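Gastside Makers Forum > Builds in Progress > Handheld gripper, two-finger, shelf picking

prata_bench
Joined October 2021
Posts: 16

Okay, so I finally have something worth posting! I've been building a handheld two-finger gripper in our shared shop, the kind you carry around yourself with a camera on it, and then later the same fingers go on an arm. Fingers are white prints, the tips are dark gray and angled. Small motor in the middle, Volodari driver board, and a trigger I've already redesigned more often than I'd like to admit.

My test task is drinks on a little two-tier shelf. Sounds easy. I'm having a rough time with clear stuff, and I can't decide if it's the tips, the camera or me.

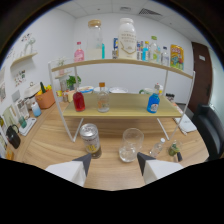
Lining up on the table, glass and can in front of the shelf

Cans I'm happy with. Boxy things, fine. It's the clear bottles and the glass where I keep closing too early or pushing them back before I've got a grip. Anybody been through this?

nedaser_fan
Posts: 400

Nice, I like the angled tips. My first guess is you're squeezing with too small a patch. On round plastic you want something that gives. I glued a thin strip of silicone on mine and the slipping mostly went away. Costs next to nothing.

Also what are you running for grip force? If it's the stock Nedaser profile, it's way too eager for half-empty bottles.

lowgearlou
Posts: 100

Gonna disagree with the silicone. I did the same and it grabs fine, sure, but then it won't let go clean. You open up and the bottle comes along for a bit and tips over. On a shelf that crowded you'd take out the neighbors too. I'd leave the tips alone and slow down the last bit of the close.

prata_bench

Ha, you two. I'm on the stock profile, yes. Didn't know you could change it without reflashing?

The shelf is crowded on purpose, by the way. If I only practice on one bottle with nothing next to it I learn nothing. I want to be able to get in between things and come back out with the one I meant to get, and the small water bottle with the white cap is my nemesis right now. It weighs nothing and there's hardly anything to see through the camera except the cap. 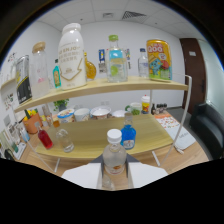

So what I've started doing is coming in low and straight and watching the cap the whole way, then closing once it's centered between the fingers. Better than before, but I still bump stuff on the way out if I lift before I back up. Is that just practice or should the fingers be slimmer?

nedaser_fan

You can change it over serial, there's a close-speed setting and a max-force one. Drop both, then see. And lou, your silicone was too thick, we went over this in the other thread :)

lowgearlou

It was 2 mm! That's what you told me to buy!

Anyway, prata, slimmer fingers will flex on you with a full bottle. I'd keep the ones you have. Back up first, then lift, every single time, even when there's room.

prata_bench

All right, slower close first, tips stay as they are for now. If that doesn't do it I'll print a second set and try the silicone on just one finger, which will probably annoy both of you equally. Can somebody link me the serial settings page? The search on here only gives me the Volodari sales posts.

nedaser_fan

Sent you a message with it. Write down your old values before you touch anything.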